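I own too much tape. I know this because last weekend I finally emptied the drawer under the microwave, and thirteen rolls came out of it, most of them with the end lost somewhere on the roll. I paid for all of them! Some of them I paid for twice, because I couldn't find the first one and drove back to the store in Gilalgate in the rain.

My trouble is that I love packing a box. I love it more than whatever goes in it. When I moved out of my old place on Stiltitz Road I packed 189 parcels, and my back has never forgiven me, but I remember those evenings fondly - radio on, tea going cold, the long screech of the roll. I taped everything. I taped boxes that already had perfectly good lids, and then I had to cut my way into every one of them with a bread knife.

So this year, with the December mailing rush coming, I've been trying to learn some restraint. Clear tape, for a start. I used to buy the brown stuff, until I noticed I could never read my own labels through it. Clear tape goes right over the address and the rain can do what it likes. It looks good on a dark box too, all that shine, though every wrinkle shows and you have to pull it tight as you go.

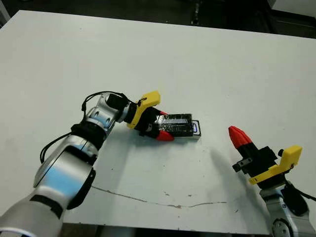
The other thing I've changed is the table. I used to pack on the bed, or the floor, or (once) the ironing board, and you can't get a straight strip down on anything that gives. A hard, pale surface is what you want, and it doesn't matter a bit if it's scuffed or has a line running across it. Mine has a burn mark from a saucepan. Pale is good because you can spot the scissors, and the little clips and bits of metal that always wander off in the middle of a job.

I still go around the ends twice. I've tried once, and I lay awake thinking about it. The drawer is down to four rolls now, and the rest are in a box in the hall, which I've taped shut.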